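おもちゃ図書室「フニア(Hunia)」中間報告
2018/01/27
トレステノラ(Trestenora)助成担当のみなさま

ごぶさたしています、フニアのエラヘ・パルサ(Elaheh Parsa)です。10月にお電話で話したきりになってしまって、すみません!あのあと引っ越しがあったり、私が風邪で寝込んだりでバタバタしていましたが、図書室のほうは元気に動いています。

まず貸し出しの数字から。開室からの累計が3866点になりました。申請書には「年度末までに3000点いけばうれしい」と書いた覚えがあるので、かなりの上振れです。登録家庭は200世帯近く。半分くらいは口コミで、駅の反対側から自転車で来てくださる方もいます(坂がきついのに……)。いちばん借りられているのは相変わらず木の線路セットで、返ってきた日にまた出ていくので、棚にある姿を私もほとんど見ていません。逆にパズルは動きが鈍いです。ピースがなくなるのが怖くて借りにくい、という声をもらったので、なくしても弁償なし、と袋に大きく書いてみました。12月から少しずつ出るようになっています。

引っ越し先は、ツェルクネス(Cerkness)商店街の元布団屋さんの一階です。前の部屋より広いのはいいんですが、とにかく冬が寒い!床に座って遊ぶ場所なので、助成金の備品費からジョイントマットを65枚買わせていただきました。敷くのに丸一日、端が壁に合わなくてカッターで切って、切りすぎてまた一枚使って……という一日でした。領収書は別便で送ります。

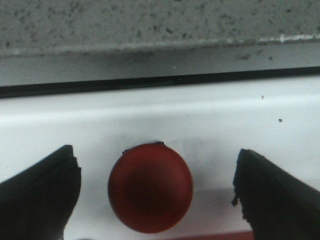

赤いボール

ボールや楽器など「音が出る・転がる」ものは、家では遊びにくいけれど図書室では遊ばせたい、という希望が多いです。それで午後の一時間を体を動かす時間にしました。小さい子と小学生が一緒だとぶつかるので、前半と後半で分けています。これはまだ試行錯誤中で、小学生の親御さんからは「後半だと塾に間に合わない」とも言われていて、来月は順番を逆にしてみるつもりです。

修理のほうはアビシェク・バルドワジ(Abhishek Bhardwaj)さんが続けてくれています。電池ぶたの紛失がいちばん多く、同じ型のふたを取り寄せようとしたらサレヒ(Salehi)模型店さんが在庫の端数をゆずってくださいました。助かりました。ただ、修理台帳が彼のノートにしかないので、私が表計算に打ち直しています。今700行目くらい……と言いたいところですが、まだその手前です。次の報告には添付できると思います。

困っていることも書いておきます。返却の遅れが増えました。電話をかけるのが私一人なので追いつかず、二か月返ってこないものもあります。はがきで知らせる方法を考えていて、通信費の枠が少し足りません。消耗品費から回してもいいかどうか、教えていただけますか。あと、看板がまだ布団屋さんのままです。こちらは見積もり待ちで、出たらすぐメールします。

春は新一年生の登録が増えそうなので、説明会を二回に分ける予定です。お近くにいらっしゃることがあれば、ぜひ靴下を重ねばきしてお越しください。

エラヘ・パルサ

関連する記事
・貸し出しカードが新しくなりました
・引っ越しのお知らせと新しい地図
・おもちゃの洗い方(布・木・プラスチック)
・前回の報告

お問い合わせ:おもちゃ図書室フニア事務局 | © 2018 Hunia | ページの先頭へ戻る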